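Software notes: drive swap cell, May

Most of this month's work went into the task planner and the wrist-camera pose estimator for the hard disk sequence. The cell is unchanged mechanically. The control stack is now on the Imer branch, with Joltine handling trajectory generation for both arms.

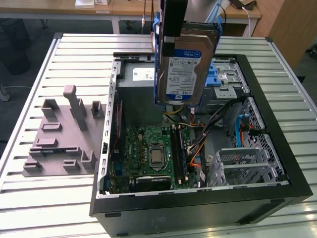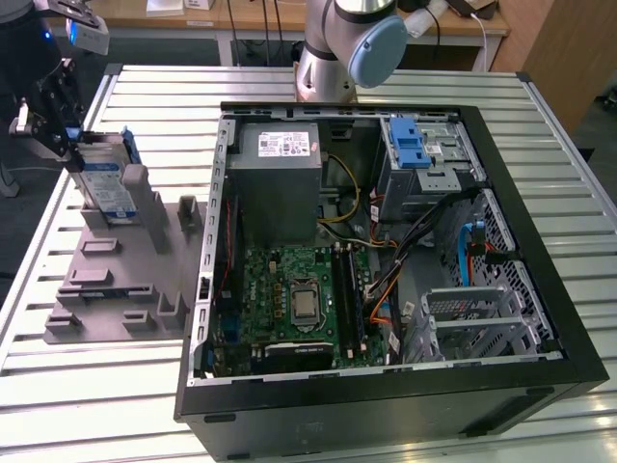
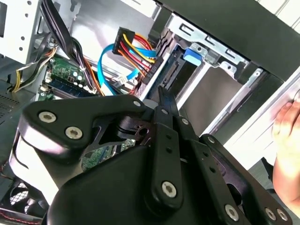
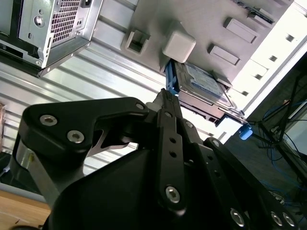
Two fixed views of the bench, then two from the wrist.

The main change is that the planner no longer treats removal of the drive as a single skill. It was written last year as one long motion with a force threshold at the end, and when it failed the log said only that the threshold had been exceeded. It is now five skills: approach, grip, release check, vertical lift and transfer to fixture. Each has its own entry conditions and its own timeout, and each writes a result code. Carol Marsden rewrote the executor so that a failed skill hands back the last known state of the gripper and the caddy, and the planner can resume from there. Previously it went back to the home position and started again.

The lift is the part that needed most tuning. The caddy has little clearance in the cage, and a small tilt at the start is enough to jam it. We now run the first 60 mm under compliant control, stiff along the lift axis and soft in the other two, with rotation held to the estimated angle of the cage. After that the arm returns to position control. The switch used to produce a visible jerk, caused by a stale setpoint in the position controller. Setpoints are now copied across in the same control cycle.

Perception is split between the fixed camera and the wrist cameras. The fixed camera gives the pose of the chassis and a coarse pose for the drive bay. The wrist camera refines this once the gripper is close. The refinement step had two faults. The first was that the gripper's own linkages take up a large part of the wrist image, and the feature matcher was finding corners on the screws and link holes. These stay still in the wrist view, so they pulled the estimate towards zero motion. Thanasis Mavromatis has added a mask rendered from the gripper model at the current finger opening. It costs 3 ms per image and can be left on all the time.

The second fault was glare on bare metal. Exposure is now set from the masked region only, and frames with too much saturation are dropped. If five in a row are dropped, the skill stops and reports it. We had been using the last good pose for as long as it took, and this accounted for several of the poor grips in the April logs.

Cables remain the weak point. The collision model has the chassis, the board, the power supply and the drive cage as rigid bodies, but wiring is entered as a padded volume drawn by hand for each case type. This is conservative – the planner rejects some approach paths that are perfectly usable – and it is wrong as soon as a loop moves. Hegarty, our point cloud filter, can segment thin blue cable fairly well and black cable badly. We do not plan to use its output for planning until the black cable result improves.

On the current build we ran 73 removals from the same start state. Of these, 63 completed without operator input. Six of the remainder stopped at the release check, which is the intended behaviour when the latch state is unclear, and four stopped during the lift. Planning time is now around 300 ms per skill.

Tooling: the Esness log viewer can now show the force trace, result codes and both camera streams against one clock. Logs recorded before the clock change need to be converted first, and the script is in the tools directory. Please do not convert them in place, as the old planner cannot read the new format.

Next is the reverse sequence, from fixture to bay. The insertion skill exists in simulation only, and the contact model there is too forgiving to tell us much. Carol is collecting force traces by hand guiding before any limits are set.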